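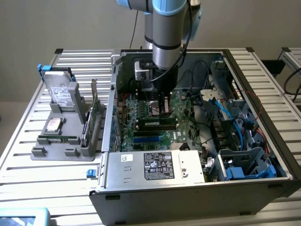

Bench two, mid-afternoon, over the processor socket. Parts go in the gray tray on the left.

Home Archive Workshop Notes Bread About Subscribe Older Newer

I have taken computers apart for a living for long enough that my thumbs have opinions. They know which latches are going to snap. They know the particular give of a memory clip that has spent its whole life under a receptionist's desk, next to a space heater, breathing carpet. I used to think of this as a skill. Since July I have been told it is "process knowledge," and that I should be writing it down.

The arm is called Flonley. That's the name of the software, strictly speaking, but it was printed on the crate and it stuck. Okgate (my employer, purveyor of used office machines to people who want slightly less used office machines) put it on bench two, which had been mine. I moved to bench three, which has a wobble and is closer to the coffee. I have come to terms with one of these.

The job goes like this. A pallet of towers comes in. Each one gets its side panel pulled and is laid down flat on the slotted table. Then the good bits come out: memory, processor, hard drive, whatever card somebody once fought their purchasing department to get. They get tested and sorted, and the rest goes off to be weighed. A person with decent thumbs can do a Dell in the time it takes to hear one side of an argument about parking.

Flonley does not hear the argument about parking. I feel this is an underrated disadvantage. It comes down out of the top of its own elbow, with its pale blue caps on like it's going swimming, and stops over the socket, and thinks. Kwan-ho Chuang, who set it up, has asked me to stop saying it thinks. It is confirming a position. Fine. I confirm positions too, usually in front of the fridge.

What surprised me was the tray. We always had trays, in the sense that we had yogurt tubs. Now there's a molded gray thing with a place for each part: the drive stands up at the back, the processor gets its own little recess, the memory lies down in a long slot like it's had a hard day. The card stands with its bracket in the air. The first time I saw one filled I was annoyed by how nice it looked. I have since stolen the spare for bench three, and if Tamara Vasylenko is reading this, I'm looking after it.

Tamara runs the floor. In the spring she stood on a step stool and told us that no one would lose their job over the arm, and so far she's been right, which I note because I had a bet on. What she didn't say was how much the jobs would move around underneath us. Inmaculada Moya used to do drives and nothing but drives. She is now, according to her badge, a cell operator, meaning she loads the towers, clears the tray, and gets paged when something sticks. Her pay went up a little. She says her feet hurt less and her brain hurts more, and she'd like to know who signed off on the pager sound.

Baoshan Xue went the other way. He tried the operator training and asked to come back to hand work after 3 shifts. Watching, he told me, is more tiring than doing. He's at the end bench with the oddities, all the tiny cases and the ones somebody has glued. The oddities turn out to be a bigger share of the pallet than the brochure supposed.

The numbers, because my brother-in-law asked. On a good day the arm gets through 65 towers, if they're all the same model and nobody has been creative with the cabling. On a mixed pallet it is closer to 20, and much of that is Inmaculada reaching in to move a wire out of the way. Cables are its great sorrow. A metal box full of loose black spaghetti and one bright blue SATA lead is, to me, a Tuesday sort of problem. You push it aside with the back of your hand and don't notice you did it.

And that is more or less what I now spend two hours of every shift on: noticing I did it. Xiaoyan Duan sits next to me with a laptop and a product called Citine, in which every movement has to be given a name and a difficulty. "What did you do there?" she says. I moved the wire. "How did you know it would move?" It looked like it would move. She types for quite a while after I say these things. She's very patient, and she brings those sesame crackers, so I try to give her something better. Last week I came up with "it was leaning." She got excited about leaning. There is going to be a field for it.

I do go back and forth. My wrists have stopped clicking at night, since the arm gets the dull matching pallets and those were the ones that wrecked me. I also miss the dull matching pallets. You could get a whole album in. Now everything that lands on my bench is there because something is wrong with it, and by four o'clock I'm short with people.

There was also the business of Pap, the scheduling app that came in with all this and decides who goes on break so the cell never sits idle. Pap gave Baoshan lunch at 10:20 in the morning. He ate it, too, looking straight at the screen the whole time. Tamara has since turned off whatever setting that was.

Next month they want to try it on laptops. I've seen the fixture drawings. I asked Kwan-ho what it will do about the ones where the screws are under the rubber feet and the feet have melted, and he wrote that down, and underlined it, and asked if I was free after lunch.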